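Gripper width drifts during replay
Forum: Tooling and Replay

xgu_22
Replaying handheld demos through the Prarnness planner. Width is fine on boxes, but anything crumpled comes back too open.

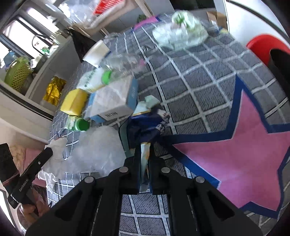
I have 492 episodes, and the error is worst after the first close. Low-pass is at the default.

libarra
Your filter is lagging. Turn it off and clamp the velocity.

xgu_22
Tried that, the fingers chatter. Foam is no better.

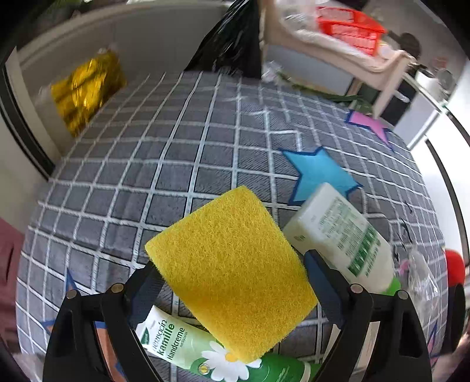

Sponge held between the fingers, tube behind it, bottle to its right.

wan_fork
Disagree with libarra. Check timestamps first. Width may log at 500 and poses at 1000, and the loader pairs them by index.

libarra
Then boxes would drift too.

wan_fork
Not if they hold one width the whole way.

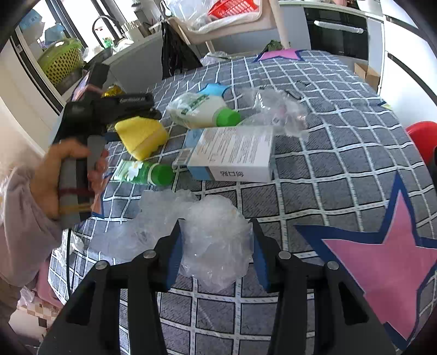 xgu_22
Resampling by time now. Will post the plots.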